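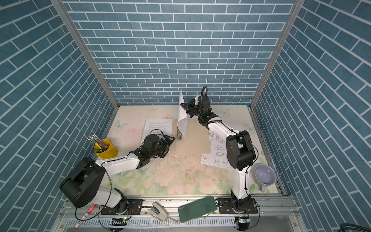 ## Sorting loose drawing sheets

Brush crumbs off the mat first. Grit marks the paper.

1. Separate text sheets from drawings.
2. Find the section label on each drawing, such as B-B, and turn the sheet until it reads upright.
3. Check the hole callouts. M3x0.5 THRU is a tapped hole, 3 mm nominal, 0.5 mm pitch.
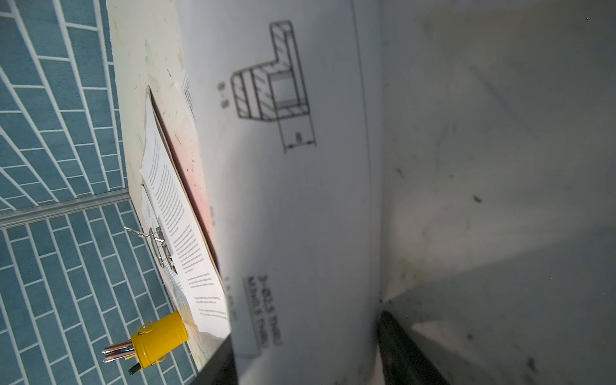
Dayana Rengifo files by section label only and skips the callouts, as the part number already covers them.

4. Lay a cardboard sheet flat as a backing. Keep pens upright in a cup, clear of the stack.

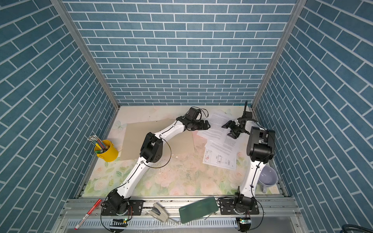

5. Square the long edges before the short ones. Curled sheets go face down.

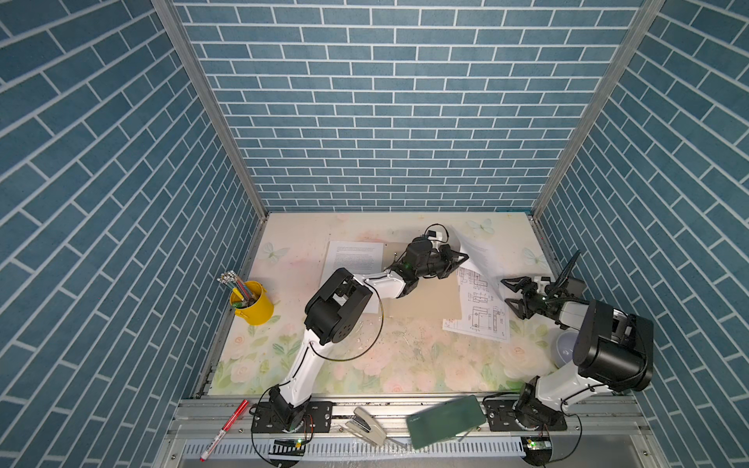

6. Stop at 21 sheets per folder. The Fikham folders split at the spine past that.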